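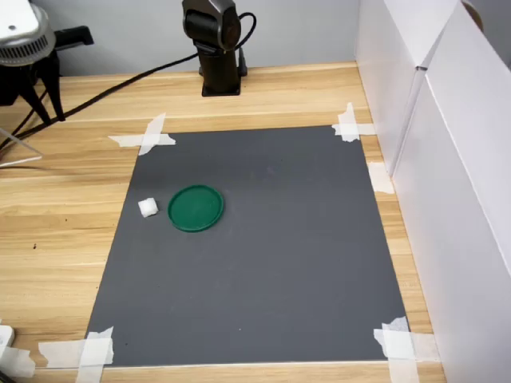
Work Surface Preparation for Tabletop Sorting Tasks
Group project report, second-year Design and Materials stream
Authors: Anwara Hettiarachchi, Dinesh Ranasinghe, Aileen Abella
Supervisor: Brendan Cronin

1. Background

The project required a flat, low-glare work area on a shared wooden table. Several earlier groups had worked directly on the timber. Their reports mention two recurring faults: small items slid when nudged, and the grain made it difficult to judge where an item had been placed from one trial to the next. Our brief was to specify a removable surface, fix it without damage to the table, and record how well it held its position over a teaching period.

The table could not be drilled, glued or clamped along the near edge, where students sit.

2. Materials

Mat: dark grey, matte, rectangular.
Fixing: white masking tape, torn by hand.
Test items: one round green lid with a raised rim, one small white cube, soft to the touch.
Cleaning: damp microfibre cloth, no detergent.

Two other mats were considered. The Vornon sample was lighter in colour and showed strong reflections from the ceiling lights. The Covon sample was close to the chosen mat in finish but curled at the ends after being stored rolled. Both were returned to the store.

3. Method

3.1 Fixing the mat

The tabletop was wiped down and left to dry before the mat was laid. Tape was applied at each of the four corners, overlapping the mat and the timber. At both far corners and the near-left corner, two strips were crossed. The near-right corner lifted repeatedly under the wrist of whoever was seated there, and further strips were laid over the first ones until it stayed down. A short strip was then added on the right side, nearer the far corner than the near one.

No tape was placed along the left side. It showed no tendency to lift.

3.2 Placing the items

The lid and the cube were set out together on the upper-left part of the mat, cube to the left of the lid, with a small gap between them. The remainder of the mat was kept clear for the placing stage of each trial. Starting positions were set by eye. Jahangir Sivakumar, who ran the placing trials, asked for pencil marks on the mat, but graphite did not show on the dark surface and chalk came off on the cube.

3.3 Trials

A total of 81 trials were run in 3 blocks. After each block the mat edges were inspected and any loose tape was pressed back with a thumb. Tape was not replaced within a block.

4. Results

The lid stayed where it was put in all trials. The cube moved after release in 7 trials, always when it had been set down on an edge and rolled onto a face. No movement of the mat itself was recorded.

The tape performed adequately. Crossed strips held better than single strips of the same length, which we attribute to the second strip covering the free end of the first. The tape creased wherever it passed over the step between mat and timber. The creases did not affect holding but they collected dust and were hard to wipe.

Contrast was good for both items. The white cube could be picked out from a standing position at the far end of the room. The lid was less distinct on its shaded side, where the rim came close to the tone of the mat. Light specks on the mat surface were a minor nuisance - some wiped off, others did not.

5. Discussion

Masking tape is a temporary answer. It suits a table that has to be given back, and it costs very little, but the near-right corner shows its limit. A thinner mat would reduce the step and probably the creasing. Kumarasinghe (course notes, unit 4) recommends a bevelled edge for the same reason. We did not have a tool to cut one cleanly.

A lid in a lighter green would be easier to see. The cube should be kept as it is.

6. Further work

Repeat the trials with low-tack cloth tape on the near side only.
Check the timber for residue once the mat is lifted in November.
Obtain a price for the Hindach mat in the same size.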